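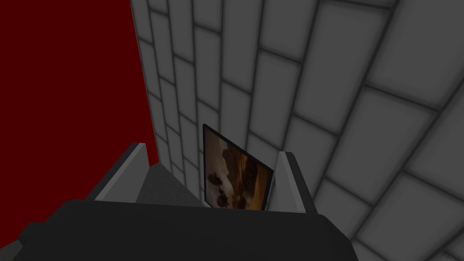 *Abb. 1: Greifer mit kleinem gerahmten Bild vor der Kachelwand (Simulation)*

Projektbericht, Stand 1. Februar 2023

Ausgangslage: Numulura richtet Pausenküchen in Bürohäusern her. Aufräumen, Kühlschrank prüfen, Deko umhängen – bisher alles Handarbeit. Frage im Projekt: was ändert sich für das Team, wenn ein Roboter Teile davon übernimmt? Testumgebung Vatari, bisher nur simuliert.

Gemacht: 72 Durchläufe, zwei Aufgaben (Bild greifen, Kühlschranktür). Dazu kurze Gespräche mit der Frühschicht. Auswertung noch nicht ganz fertig, Tabelle kommt in den Anhang.

Beim Kühlschrank ist der Griff das Thema. Sehr lang, geht bis zur unteren Tür. Der rechte Arm muss von schräg vorne ran, der linke bleibt so lange bei der Theke. Ansatzpunkt hier ganz unten am Griff:
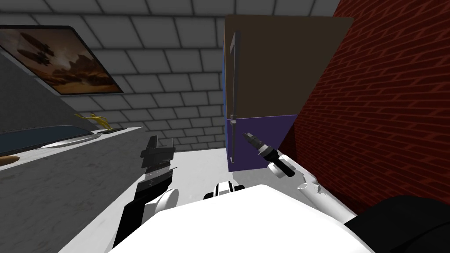

## Was das fürs Team heißt

- Weniger Bücken und Tragen, das fanden alle gut
- Dafür mehr Kontrolle am Bildschirm. Will nicht jeder
- Schulung: fast 100 Stunden für die ganze Schicht, bis März kaum zu schafffen
- Unklar wer haftet, wenn ein Rahmen runterfällt. Mit Laller nochmal klären

Größte Sorge in den Gesprächen war die Einteilung. Wer nur noch überwacht, verliert evtl. die Zulage für die schwere Arbeit. Das stand so nicht in unserem Fragebogen, wird ergänzt.

## Offen

Zweite Gesprächsrunde mit der Spätschicht, Fragebogen kürzen, Zeiten nochmal nachmesen.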